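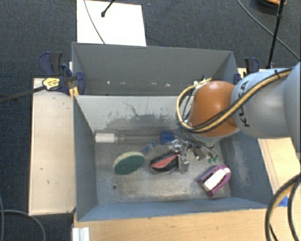
Prendoneck: a bin-picking dataset from a shared workshop

Hello, and thanks for downloading this. Prendoneck is a set of recorded picks made with a KUKA arm, a two-bin table I built myself and a pile of household bits that mostly came out of my own kitchen and bathroom cupboards. I did the woodwork, the wiring and most of the swearing. Sigrún Vestergaard wrote the recorder and Lovely Tiongson did nearly all the labelling, so if the labels are good, thank her.

Current version is the one from 19 Jan 2024. If you've got the October one, please bin it, the gripper timestamps were off and I'd rather not get any more emails about it!

What you get

3,836 pick attempts, each in its own folder. An attempt starts when the arm is clear of the bin and ends when it's clear again, whether or not it's carrying anything. Inside each folder:

colour/ stills from the fixed camera, numbered in order
joints.csv joint angles, in degrees
gripper.csv commanded and measured opening
label.json object name, outcome, and a notes field that is often blank
setup.txt which bin layout was in use and anything odd I'd typed in

Of those, 1,032 are marked as failed. I kept every one of them in. When I was learning this stuff I could find loads of tidy successful grabs and hardly any fumbles, and the fumbles were what I wanted to look at.

The objects

There are 67 in the full list (objects.csv, with weights off my kitchen scales, so don't go publishing them to the gram). Brushes, sponges, clear plastic tubes with things on the ends, lumps with handles. A few notes from living with them:

Scrubbing sponges are kinder than they look when they land flat, and a pain when they lean on something.

Clear tubes are the worst for any depth method I've tried. You see the two ends fine and the grey bottom of the bin straight through the middle. Look for tag "see-through" in label.json if you want only these, or want to leave them out.

Curved brushes love to tuck themselves up near a wall. Tag "near-wall".

The table and bins

Two grey open-topped bins, one behind the other, with pale wood round them and clamps holding the lot still. I used clamps so I could pull a bin out and swap it quickly, and then never got round to anything more permanent. They do stick up above the rim, so if you're planning paths around the corners, include them as obstacles. There's a rough model in cad/ (I call the table Visser in the file names, long story, ignore it).

The bins are scuffed. Scratches, smudges on the back wall, pale rubbed patches on the sides. I thought about swapping them for clean ones halfway through and decided against it, as then you'd have two sorts of background and no warning. If you do background subtraction, take your reference from the same session you're working on. The marks change over time and one reference won't do for everything.

The cables are strapped along the arm with ties, and there's a bunch of thin wires hanging by the gripper. They cross in front of objects quite often. Lovely has marked the worst cases with "wires-over", but she and I disagreed on what counts as worst, so treat it as a hint.

Loading it

There's a small Python reader called tusteo in the tools folder. Install it from there, point it at the top folder, and it gives you one attempt at a time. It doesn't load the stills until you ask, which matters if your laptop is as elderly as mine. Reading all the labels takes about 40 seconds on my machine.

If you already use Sigrún's older Burkex format, run tools/to_burkex.py. It drops the notes field, sorry.

Known problems

Gripper opening sometimes reads slightly below zero when fully shut. Clip it.

"Dropped" and "slipped" were one label to begin with. We split them later and went back over the early sessions, but I bet we missed a few.

Only one camera, always in the same spot for a given session. It got nudged between sessions more than once, so use the calibration file that sits with each session and don't mix them.

The colour balance drifts a bit. I left it alone.

Using it

Free for anything, commercial or not, just say where you got it. If you find a wrong label, send the attempt number and what you think it should be. Lovely keeps the corrections list and will happily argue with you.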